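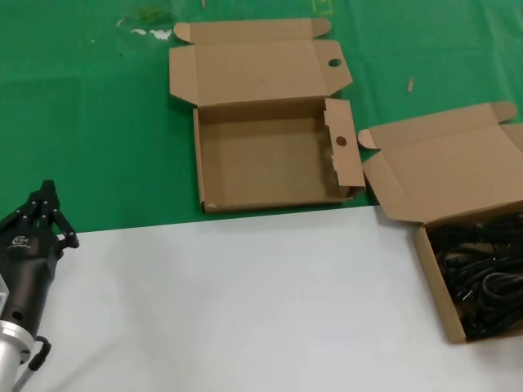
Cardboard mailer boxes, opened, on a green surface.

Trostby College
Department of Politics and Modern History
Armed Conflict and Civilian Life: Handout 4
Ceasefires and the people who live under them

Tutors: Anjani Halim and Slamet Ismail
Revised October 28, 2018

Purpose of the session

Earlier sessions dealt with the causes of armed conflict and with the conduct of the parties. The present session considers the ceasefire as a legal and political instrument, and then as a condition of daily life in the towns it covers. Students should have read the Skelar case file before the lecture and should bring it to the seminar.

1. Terms

The words "truce", "ceasefire" and "armistice" are often used in the press as if they meant the same thing. In this course they are kept apart. A truce is a short halt in fighting, usually local and often agreed by word of mouth between commanders. A ceasefire is a wider undertaking, normally announced in public, and it may be made by one side alone. An armistice is a formal agreement between the parties to end active hostilities. It does not in itself settle the dispute, and it is not a peace treaty.

Students should take care with the phrase "the ceasefire is holding". Reports of this kind generally mean that no major breach has been announced. They say little about small-arms fire at night, closed roads, or detentions, all of which may continue for weeks.

2. What a ceasefire text usually contains

Most texts state the hour at which firing must stop and the area to which this applies. Many also name a body to receive complaints. Points left out are often of greater interest than those included. The Skelar text, for instance, made no mention of armed groups outside the command of either signatory, and the first serious breach was blamed on just such a group. Each side then held that the other was answerable for it.

Timing deserves attention. Parties may increase their fire in the hours before the deadline in order to improve their position on the ground. Residents of Skelar recalled the last evening as the worst of the month.

3. The town under a ceasefire

The second half of the lecture draws on the Skelar interviews, which were carried out in April by Anjani Halim in the town and in the villages on the Hundo road. The collection runs to 156 interviews. Almost 4000 people had left the town during the fighting, and the question of when to return comes up in nearly every household account.

Three matters recur. Parents disagreed with the school authority over the date of reopening, and for a time classes were held with half the pupils absent. Shopkeepers opened in the mornings only and kept little stock. The annual harvest fair went ahead in a smaller form, which some residents welcomed and others thought improper while families were still in mourning. Students should avoid treating the fair as proof that life had returned to normal. Several of those who attended said that they had stayed close to the shelter entrance throughout.

4. Official visits

Foreign delegations often arrive soon after a ceasefire is declared. Their effect is hard to measure. A visit may draw attention to a damaged district, but the route is chosen by the hosts and the time allowed is short. The delegation to Skelar spent 2 hours in the town. It was shown the hospital and the bus station and did not go to the eastern streets, where most of the damage had been done. Compare the delegation's statement with interviews 31 and 32 in the case file.

5. Seminar preparation

Each student should prepare one page on the following matter: how far the Skelar text can be said to have failed, given that its breaches were few but its area was never fully open to civilians. Refer to at least one interview and to the wording of the text itself. Newspaper reports may be used if the date and place of filing are given.

Reading

Wattimena, "The Silent Road: Hundo and its Villages", chapters on the closure and the return.
Halim and Ismail, course reader, part 2.
Skelar case file, interviews marked with an asterisk.

Copies of the case file are held at the department office and may not be removed from the building. Written work should be handed to Slamet Ismail before the seminar begins.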